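Werkeo demonstration group, October meeting

Present: Hooman Karimi (chair), Frøydis Dahlgren (notes), two from the Zeltley site.

Minutes of the last meeting were approved with one correction: the Sester fingers were ordered, not delivered.

1. Folding demos
Hooman reported 325 usable demonstrations. Another 21 were dropped, mostly because the grippers moved too fast for tracking. Zeltley asked whether remote control would give cleaner data. Agreed to stay with hand-held grippers for cloth and keep remote control for the Srour bin task.

2. Start positions

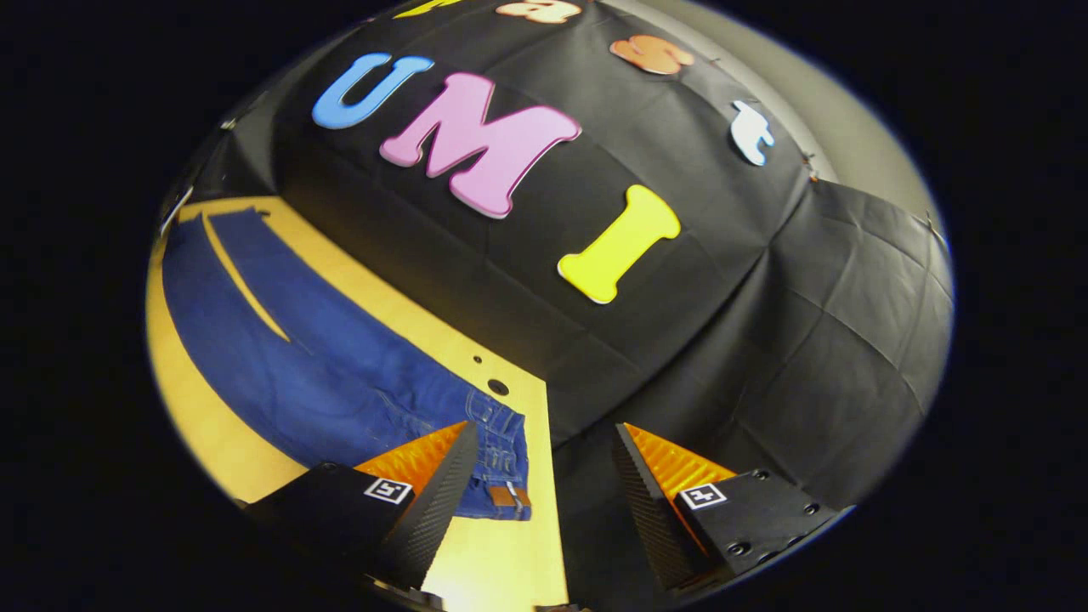

Frøydis wants a fixed rule for how a garment is laid down before each take. Operators are each doing it their own way, and new people copy whoever trained them. She proposed using the jeans layout as the standard: flat, legs slightly apart, waistband toward the operator's end of the table — fingers open before the approach. Zeltley would like 3 starting angles as well. Agreed to try 2 first.

3. Actions
Hooman to send the dropped takes to Zeltley. Frøydis to write up the layout rule.

Next meeting at 2 p.m., same room.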